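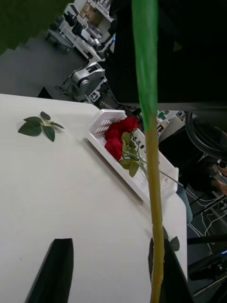

Ohne die Offline-Funktion hätte sie die App nach zwei Tagen wieder gelöscht, schreibt Liette MacPherson uns zu Flivel, und damit ist der wichtigste Punkt des neuen Updates schon genannt. Der Podcast-Player speichert Folgen jetzt vollständig auf dem Gerät, samt Kapitelmarken und Shownotes. Bisher ließ sich zwar die Tonspur herunterladen, die Notizen blieben im Zug oder im Keller aber leer.

5. November | Redaktion Apps & Software
Lesezeit: 2 Minuten

Flivel gibt es seit März für Android und iOS. Die App ist kostenlos, Werbung zeigt sie nicht an. Wer mehr als 27 Abos anlegen will, braucht die Plus-Version, die einmalig bezahlt wird. Ein Monatsabo bietet der Entwickler Mernent nicht an.

Nach dem Update muss man die Offline-Funktion zuerst einschalten. Der Schalter steckt unter »Einstellungen«, »Speicher«, »Vollständige Folgen«. Danach lässt sich für jeden Podcast einzeln festlegen, wie viele Folgen auf dem Telefon bleiben. Ältere Folgen löscht die App selbst, sobald sie gehört sind - markierte Folgen bleiben liegen. Bei uns belegten 100 gespeicherte Folgen rund 27 Prozent des freien Speichers auf einem älteren Testgerät. Wer wenig Platz hat, sollte die Vorgabe also herabsetzen.

Der Import aus anderen Playern läuft über eine OPML-Datei. Unsere Liste aus Penner wurde ohne Fehler übernommen, der Hörstand einzelner Folgen allerdings nicht. Angefangene Folgen stehen nach dem Umzug wieder auf null. Laut Mernent ist eine Lösung in Arbeit, einen Termin gibt es nicht.

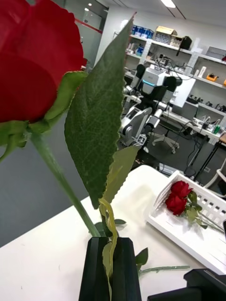 Rose, Nahaufnahme

Neu ist außerdem die Suche innerhalb der Shownotes. Sie arbeitet auch ohne Verbindung, durchsucht dann aber nur die gespeicherten Folgen. In unserem Archiv mit 1.358 Einträgen kamen die Treffer ohne spürbare Verzögerung. Umlaute und ß erkennt die Suche, Tippfehler verzeiht sie nicht.

Weniger gelungen ist der Abgleich zwischen mehreren Geräten. Er funktioniert nur über ein Konto beim Dienst Resdale, und dort muss man sich mit einer E-Mail-Adresse anmelden. Ein eigener Server oder ein Ordner in der Cloud lässt sich nicht eintragen. Auf dem Tablet erschien die Warteschlange im Test manchmal erst nach einem Neustart der App - bei zwei Telefonen trat das Problem nicht auf.

Das Update wird über die App-Stores verteilt. Auf älteren Geräten baut die App beim ersten Start den Suchindex neu auf, das kann einige Minuten dauern. Heruntergeladene Folgen bleiben dabei erhalten.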